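Newsroom > Research > Press releases

Drisel Reports Method for Training Block-Pushing Policies With Fewer Demonstrations 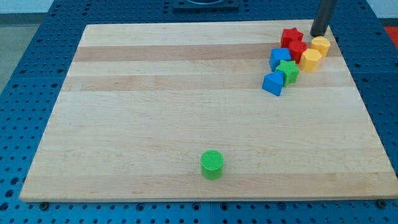
The tabletop pushing task: colored shape blocks on a wooden board, with the rod tip at upper right.

13th July
By Drisel Research Communications

LORNELL -- Drisel today released a technical report on a training method for robots that move objects by pushing. The method, named Floneo, reached the same task success rate as the laboratory's earlier baseline while using 400 recorded demonstrations in place of 600. The report, the training code and the evaluation logs are available on request from the Lornell laboratory.

Floneo applies to language-conditioned pushing. The robot is given a short written instruction, such as "move the green cylinder to the blue cube," and must carry it out with a plain cylindrical rod. The rod cannot grasp or lift. All motion of the blocks comes from contact with its side, and a block pushed off center will rotate or slide away from the intended line. Errors of this kind accumulate, and most failures in the earlier baseline were traced to the last few centimeters before the target.

The method changes how demonstrations are divided before training. In the baseline, each demonstration was treated as one continuous sequence paired with one instruction. Floneo splits the sequence wherever the rod makes or breaks contact with a block. Each resulting segment is labeled with the block that was touched and the direction in which it moved. The policy is then trained on the segments first and on the full sequences second. No change was made to the network architecture, the camera input or the control rate.

"The segments are short and there are a lot of them, so the model sees many more examples of contact for the same hours of teleoperation," said Jalen Dvorak, lead author of the report. "We expected some gain on approach and contact. The larger gain was in recovery after a bad push. The policy backs off, goes to the other side of the block and tries again. The baseline tended to keep pushing in the same direction."

Evaluation was carried out on the physical robot over 513 trials. Starting layouts were drawn at random and included cases in which several blocks were in contact with one another. A trial was scored as a success if the named block came to rest within 3 centimeters of its target inside the time limit. Trials were scored from overhead video by staff who did not know which policy was running.

The report identifies clustered layouts as the hardest condition for both policies. When the named block stands apart from the others, the rod can approach from any side. When it is in a group, the available contact points are limited, and pushing it may displace its neighbors. Floneo improved on the baseline in both conditions, but a clear gap between isolated and clustered blocks remains. Star-shaped blocks were also moved less reliably than cylinders or cubes. The authors attribute this to the points of the star, which change the contact angle sharply over a small distance.

Several limits are stated in the report. All trials used one robot, one work surface and one set of blocks. The instructions were written by laboratory staff and covered a narrow vocabulary. Contact events were detected from the recorded video and rod position, without a force sensor, and light contacts were sometimes missed. Detection thresholds were set by hand. The authors did not test whether the same thresholds hold for heavier objects or for surfaces with different friction.

"We would not claim from these data that the result carries over to grasping," Dvorak said. "Contact is easier to define for a rod than for a pair of fingers. That would be a separate study."

The segment labels were checked by Boateng, an independent testing firm, which reviewed a sample of the demonstrations and compared the automatic contact times against manual annotation. Disagreements were concentrated in sequences where the rod touched two blocks at nearly the same moment. These sequences were kept in the training set, and a version of the policy trained without them is reported in the appendix.

A second round of trials, using unfamiliar block shapes and a work surface with a different finish, is scheduled to begin in September. Results will be issued as an addendum to the current report.

About Drisel
Drisel conducts research in robot learning and manipulation from its laboratory in Lornell.

Media and technical inquiries: Research Communications, Drisel, Lornell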